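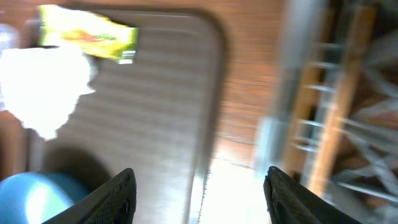 A gray-beige tray on the brown wood, all in a blur.

Leftovers, and what I've been doing with them

Kathleen Foley asked me at the last supper club what I do with cold rice, and I gave her such a long answer that her coffee went cold too. So she told me to put it in the newsletter and let everybody else suffer. Fine, Kathleen!

I grew up in a house where rice got made fresh every night and whatever was left went to the dog. (A very happy dog.) It wasn't until I was living on my own, with one pot and a fridge that froze anything on the top shelf, that I started saving it. My first fried rice was terrible. I used rice straight off the stove, still steaming, and ended up with something you could have hung wallpaper with.

Day-old is what you want. Spread it out while it's warm so it cools fast, get it into the fridge within the hour, and leave it there overnight. By morning the grains have dried out enough to come apart when you rub them between your fingers. I use it up the next day, and if I know I won't get to it I freeze it flat in bags. Please don't leave it sitting out on the counter all evening, I don't care what your uncle does. 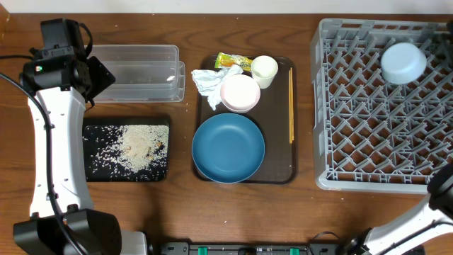 Now, Thenmozhi Annamalai makes a lemon rice that I'd happily eat in the car with no fork. She was kind enough to talk me through it over the phone while I wrote on the back of an envelope, so any mistakes are mine. For 300 grams of cold cooked rice you want a good spoonful of oil, a teaspoon of mustard seeds, a handful of peanuts, a dried chili or two, some curry leaves if you can get them, and half a teaspoon of turmeric. Let the seeds pop, brown the peanuts, add everything else except the rice and give it a few seconds. Then in goes the rice, with salt. Take it off the heat before you squeeze in the lemon. I kept skipping that part and wondering why mine tasted flat and a little bitter.

She gets her peanuts at Panicker, the little grocery behind the post office, and now I do too. They're raw with the skins on, and the bag lasts me a month if I hide it from myself.

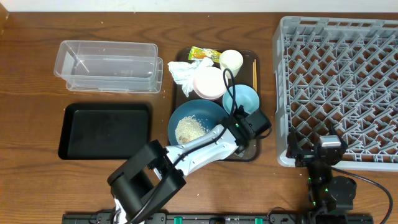
Dwynwen Yorath is on the sweet side of the argument. She does a baked rice pudding, the kind with the brown skin on top that people fight over, and she swears it works with leftovers as long as the rice was cooked plain. I tried it with 3 cups of milk, an egg, sugar and far too much nutmeg, in a low oven until it had just a bit of wobble. It was lovely warm and even better cold for breakfast. I did once try it with rice I'd cooked in chicken broth. Don't.

What else? Soup, obviously, but put the rice in each bowl and pour the soup over, or it'll drink up your whole pot by lunchtime. Little patties with egg and scallion and whatever cheese is going hard in the drawer. Stuffed peppers, if you're the sort of person who has peppers. I'm usually the sort of person who has one pepper, and it's seen better days. 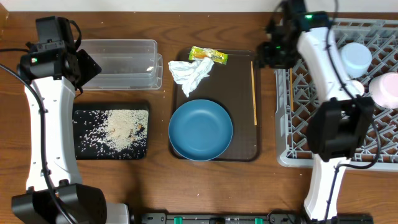 Rekha Nair wrote in after the last issue to say that I never mention brown rice, and she's right. I find it goes a bit hard in the fridge, so I splash some water on it and put a lid over the pan for a couple of minutes before I do anything else. If you've got a better way, Rekha, I'm listening.

Our next supper club is in November and the theme is (you guessed it) leftovers. Bring something made out of something else, and write down what's in it so the nut people can relax. Nithin Gowda has the sign-up list and would like your name before you start cooking, please. I'll be bringing the lemon rice, and Kathleen is getting the first plate.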